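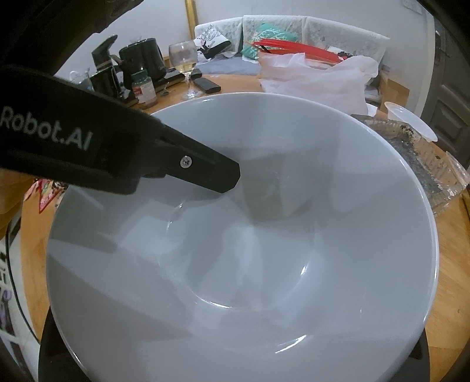
How to clear and wipe down a crowded dining table

1. Bring a trash bag, a damp cloth, a dry cloth and a little dish soap. We use the plain Flida soap, but any mild kind will do.

2. Take the trash first. Tie up plastic bags and check inside them for lids you want to keep.

3. Empty the ashtray before you touch the dishes. Let the ash sit until it is fully cold, then tip it into a metal can — never straight into a plastic bag. Rinse glass ashtrays separately from bowls.
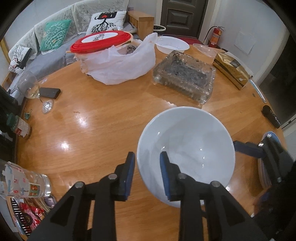 4. Stack bowls by size, largest at the bottom, no more than 7 high. Carry a big serving bowl by itself with both hands.

5. Move the kettle last, and only after it has cooled.

6. Wipe a wooden table along the grain with the damp cloth, then dry it right away. Ash leaves a gray smear if you scrub — lift it with a folded cloth and rinse often.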